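Iltance Mosaic Splashback Sheets

Iltance sheets are mesh-backed mosaic for kitchen and laundry walls. The tiles are narrow and set upright, in a mix of light and dark greys with white. Each sheet interlocks with the next, so the joins disappear once the grout is in.

We carry the Iltance in gloss and satin. Gloss is easier to wipe down behind a cooktop. Satin hides water spots and suits a wall that gets direct sun. Both finishes come from the same maker and can be used in one room, but the colours won't match exactly — order a sample of each first.

Sheets are sold singly or in boxes. One standard sheet covers 200 mm by 400 mm of wall. Allow an extra 10 per cent for cuts, or more if you have a lot of power points to work around. Check the batch number on every box before you open it, and mix sheets from different boxes as you go.
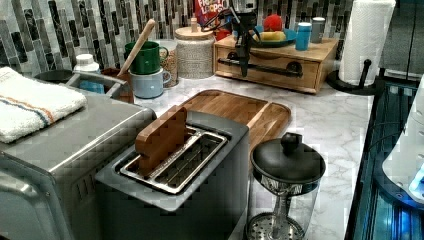 Can I fix the sheets over my old tiles?

Old tiles are fine to go over if they are sound and flat. Tap across the wall and remove any that sound hollow. Wash off the grease with sugar soap, sand the glaze and prime it before you spread the adhesive. Remember that the wall will end up thicker, so you may need longer screws for the power point covers.

Use a white flexible adhesive with a small notched trowel. Grey adhesive can show through the lighter joints. Press each sheet in with a grout float and clean out the gaps before the adhesive sets. Light grey grout is the usual choice. Charcoal grout makes the pattern look busier and will show any crooked lines.

Trim for the exposed ends is listed separately under Ondau edging, code 414. It comes in matt silver and black.

Sample pieces can be picked up from the Weltudton showroom. For trade orders ask for Fidelina Marulanda. Jummai Nnaji looks after deliveries and returns — unopened boxes only, please.

Contact us | © Agudelo Tile Supplies | Back to top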